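I Went to See the Robots and Mostly Saw a Towel

My brother-in-law has opinions about robots, and they are mostly that one is coming for his job and he hopes it likes paperwork. So when Horbridge put up a notice that the automation lab over the bakery supply place was having an open day in December, I signed us both up. He had a cold by then. I went alone, with his list of questions in my coat pocket.

You go up two flights, past a fire door with a sign telling you it's a fire door, and somebody hands you a sticker. Mine said 18. I never learned what the number was for, but I kept the sticker on until bedtime in case it mattered.

I should say what I was expecting, which was a big orange arm behind a cage, swinging car doors. I've seen the commercials. The lab is called Skesano and it has a brick wall, a light blue table and flowers. It looked like the kind of place where you'd be talked into a fourteen-dollar sandwich.

Tanner Poirier ran the demonstration. He wore two different socks and spoke very quickly about hands. Hands are the whole problem, according to him. A computer has been able to beat your uncle at chess for decades, but ask a machine to pick up a washcloth and you'd better have the afternoon free. A washcloth has no front. It has no handle. Every time you drop it, it turns into a different shape, and the machine has to meet it all over again.

So what they do at Skesano is have people do the picking up. You take a gripper in each hand, a sort of overgrown tongs with wiring, and you move things around a table while the cameras watch. Later the recordings get fed to a program that tries to work out what you were up to. Tanner calls one of these tries a "take," like he's directing a picture.

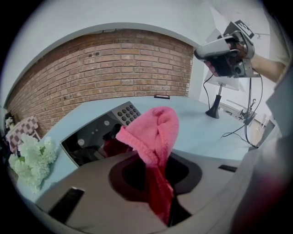 Pink cloth, close up, as the gripper gets it.

I liked that view more than I expected to. We got to look at the recordings on a monitor, and it's humbling to see how little of the world a gripper cares about. There's the cloth, big as a tree, and then there's everything else, bent around the edges like the back of a spoon. I asked whether the robot gets dizzy. Tanner said it was a good question in the voice my dentist uses.

A woman next to me wanted to know how many takes it needs before a robot can do this by itself. He said they'd logged 3912 so far, and 1082 of those had been thrown out, mostly for dull reasons like somebody sneezing or starting before the recording did. I found this very comforting. I have thrown out a lot of my own takes for less.

Then we were allowed to have a go, and I want it on the record that I was terrible. The grippers are heavier than they look and they close a beat differently from how your fingers think they will. My first grab got a good solid handful of air. My second got the table. A boy of maybe nine went after me and was so good at it that his mother started looking at him with real suspicion.

What gets you is how much you rely on your fingertips without ever giving them credit. With a gripper you can't feel whether you've got one layer of fabric or three – you just squeeze and hope. I caught myself holding my breath over it, like I was defusing something. 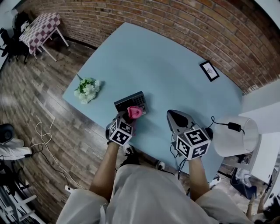 I did finally get through my brother-in-law's questions. Can it fill in an expense report? No. Can it make coffee? Not at present, and the coffee on offer came out of a Demier machine that also seemed to be having a hard day. Does it ever get bored? Tanner thought about that one for a while and said no, but the people doing the takes do, and that when they hit 500 in a month they get a cake from Beneš down the street. I have had the Beneš walnut cake. I would pick up a lot of washcloths for it.

I stayed until four, which was an hour longer than I'd paid the meter for. On the way out I passed the nine-year-old, back in line for another turn, with his mother reading a magazine against the wall like someone who knew she'd be there a while.

When I got home I folded a basket of towels and timed it on the microwave. Then I called my brother-in-law and told him his job was safe until spring at least. He coughed and said he'd been kind of looking forward to the time off.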